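4.2 Equipment budget and purchase order

The budget for the laundry station was fixed in November, before the arms were chosen. We had 3,839 dollars left for everything other than the arms themselves, and the largest open question was how much of it should go to spare fingers and wrist cameras. Yuxi Liao drew up the first list from quotes by Roltton and Mahlangu. 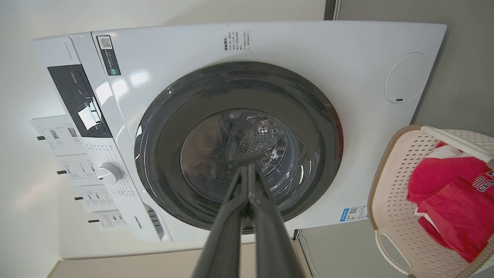 Reading time: 2 minutes

The washer was a standard front-loading household model. We did not price a machine with a remote interface – the point was to plan for appliances people already own. The basket was also an ordinary one with perforated walls, and its cost was too small to affect the plan.

Fingers were harder to budget. Mender quoted 46 dollars a pair, with a discount that started at an order size we could not justify. We set the replacement interval at 200 cycles, a guess taken from an earlier shelf-stocking project. 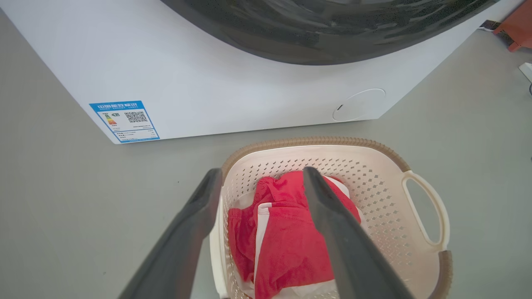 Garments were entered as a separate line, apart from consumables, so that they could be reused in later studies. Cables and connectors went under installation. Stokia offered a service contract covering both arms, but its yearly fee came to more than 2 pairs of fingers per month, and we left it out of the first order.
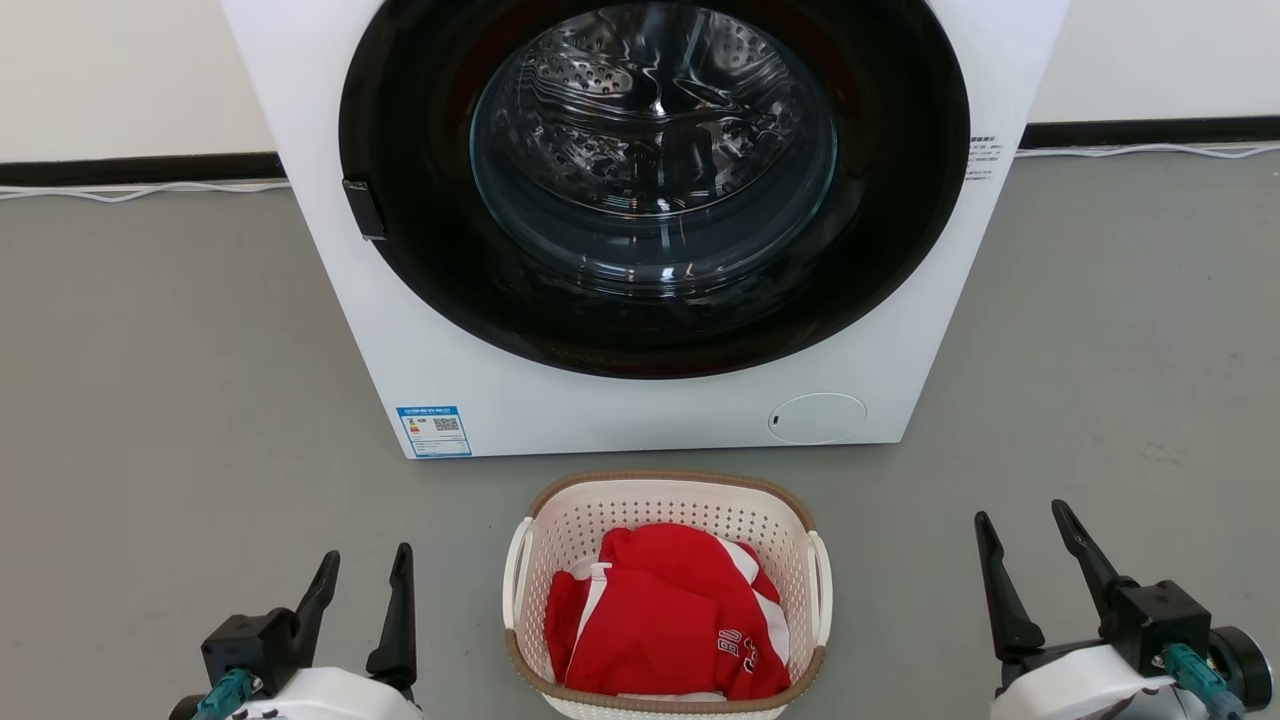
Figure 3. Laundry station with washer, basket and both grippers.

Table 5 gives the final order by supplier. Shipping is listed separately, and staff time is excluded.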